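3. Recording Protocol and Operator Rules

3.1 Scope

The rules in this section cover demonstrations recorded by a person holding two grippers, one in each hand, at a fixed table. They were drafted at the Leltivton site in November and have been in force, with the changes listed in Section 3.5, since Jan 27, 2020. Teleoperated demonstrations are covered by a separate document and are not discussed here.

We wrote the rules after comparing recordings from four operators who had been given the same task sheet and no other instruction. All four finished the task. The recordings were hard to use together. One operator held the grippers by the wrist end and turned the whole forearm to change the angle of a book. Another kept a finger across the jaws. A third set a book down, let go, and squared it with the back of the hand, a motion that no two-jaw arm can copy. A policy trained on the mixed set learned a little of each habit and did poorly on all of them.

The aim of the protocol is narrow. It sets out what an operator may do with the hands, how the table is arranged before a take, and which takes are thrown away. It does not tell operators how to solve the task.

3.2 Holding the gripper

The operator's hand stays on the body of the gripper, behind the jaws, for the whole take. The thumb may rest across the front of the housing and the fingers may curl over the top, but no part of the hand may touch the objects or pass between the two fingers of the tool. The mounting plate on top must stay clear of the palm.

Cables are a common source of trouble. Each cable should leave the gripper toward the operator and hang past the hand. If a cable drags across an object and moves it, the take is rejected even when the task is completed, and the operator marks it with code C on the log sheet. Code C takes are kept on the server but are not passed to training.

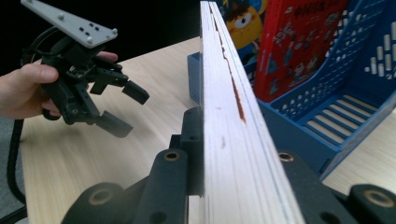
Figure 1a. Grip on the body of the tool, with the hand behind the jaws.

Operators with small hands reported that the grip became tiring in long sessions. Drita Todorova, who ran the first round of operator training, changed the session plan so that no one records for more than 40 minutes without a break. We saw fewer rejected takes near the end of sessions after that change, but we also changed the log sheet in the same week and cannot separate the two effects.

3.3 Table layout

The table is set up the same way before every take in a group. The organizer stands toward the back. Books that are to be handled start within reach of both grippers, and their starting order is written on the log sheet. Anything not named on the task sheet is removed from the tabletop. The position of the table is marked on the floor with tape and is checked at the start of each session – a table that has drifted by the width of a hand changes the view from the head camera enough to matter.

Books are picked up by the edge. When two books are stacked, the operator lifts the upper one and must not push the lower one with the same motion. If the lower book shifts, it may be left where it is. It may not be straightened unless the task sheet includes that step. This rule was disputed. Sohail Rajput argued that people naturally tidy a stack and that removing the habit makes the data less human. We agree that it does. The downstream users of the data at Janjua asked for takes with one goal each, and we followed their request.

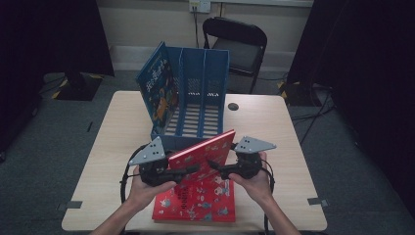
Figure 1b. Two-handed work at the table, with one red book held between the grippers and a second lying flat beneath it.

The chair and the equipment stands stay behind or beside the table and are not moved between takes. Staff who are not recording stay out of the view of the head camera. We do not ask for an identical background across sites, and the Plavside recordings differ from ours in wall color, floor and lighting. Within one site and one group of takes, the background is held fixed.

3.4 Contact and speed

Three rules apply to contact with objects. The jaws must be open before they reach the object. They must close on it with both pads, so that hooking or scooping with a single finger is not allowed. They must not be used to strike or tap an object into place.

Glossy covers caused more failed grasps than any other surface in our set. Operators responded by squeezing harder, and this left marks on several books and bent one set of pads. The current instruction is to take hold closer to the corner, where the boards are stiffer, and to approach at a low angle. The instruction applies to hardcovers only.

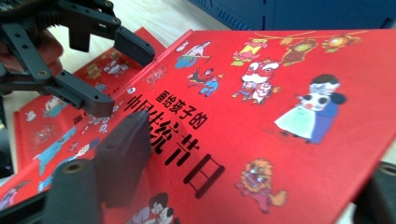
Speed was harder to regulate. We tried a metronome and dropped it after seven sessions, when Naveed Mengal found that operators were pausing in mid-air to wait for the beat. The rule now states that the operator should move at a pace that could be kept up for the whole session, and that a take should contain no pause longer than it takes to check the next step. Pauses are reviewed by eye. A reviewer other than the operator looks at about 50 takes per group and notes those that seem rushed or stalled. Agreement between reviewers on this point was lower than on any other item, and we do not use the speed notes to reject takes. They are stored with the recording so that later users can filter on them if they wish.

3.5 Changes and exceptions

Changes to the rules are proposed in writing and tried on one group of takes before they are adopted. Fouzia Khattak keeps the version record, and each log sheet carries the version number under which it was filled in. Takes recorded under an older version are not relabeled. We advise other groups to do the same, as the temptation to bring old data up to date by editing its labels is strong and the result cannot be checked afterward.

An operator may stop a take at any time and for any reason. Stopped takes are marked S and need no explanation. Early on we asked for one, and operators began finishing poor takes to avoid the extra writing.

Two exceptions have been granted so far. Tosico uses a heavier gripper and was allowed shorter sessions with more frequent breaks. The second exception, requested by Daniyal Sial, lets left-handed operators mirror the table layout, provided that the whole group of takes is mirrored and the log sheet says so.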